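Home | Rocks | Weather | Bodies | Lab Stuff | Games

Why Do Test Tubes Need a Rack?

Print this page | E-mail to a friend

Try to stand a pencil on its point. It tips over every time! Plenty of lab tubes have the same trouble. Their bottoms are rounded or pointed, so they can't stand up alone, and that's where the rack comes in.

A rack is a block or a little shelf full of holes. You drop a tube in, the hole hugs its sides, and the tube stays upright. Many racks have two layers – the top one holds the tube steady, and the lower one keeps the bottom from swinging around. Some have holes in different sizes, so fat tubes and skinny tubes can share.

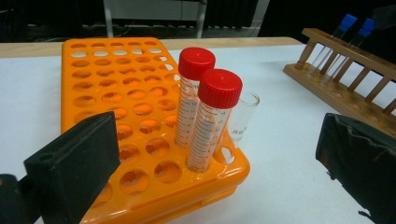 Now for the best part: centrifuge tubes! A centrifuge is a machine that spins tubes super fast, sometimes over 2000 turns in a minute. Spin muddy water and the heavy bits get pushed to the bottom, with clearer water on top. The pointed end collects all that mud in one neat little lump. The cap screws on tight so nothing flies out (imagine the mess!).

Lines and numbers on the side of a tube tell you how much is inside. They are usually in milliliters, and 1000 of those make one liter. Lots of tubes have a patch for writing on too – very handy when you have 33 tubes that all look the same!

Try it: turn an egg carton upside down, ask a grown-up to cut 4 holes in it, and see which markers will stand up.

Written by Güven Uysal

Contact us | © 2023 Drotodley Science Pages | Back to top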